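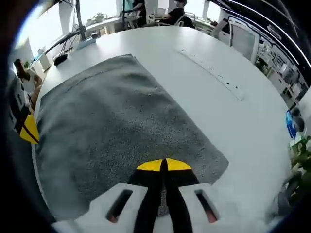 Water Changes in a 130 Liter Tank

1. Switch off the heater and filter. Wait 30 minutes before lowering the water level.

2. Lay a towel under the hose end and siphon out a fifth of the water. Keep the hose just above the gravel.

3. Treat the new water with Calura conditioner and match it to tank temperature within 2 degrees.
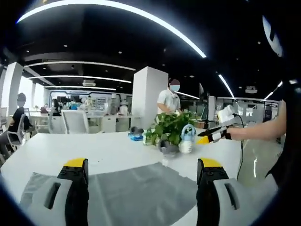
Pour slowly against the glass so the gravel stays put. Refill to the old line, then restart the filter first and the heater last.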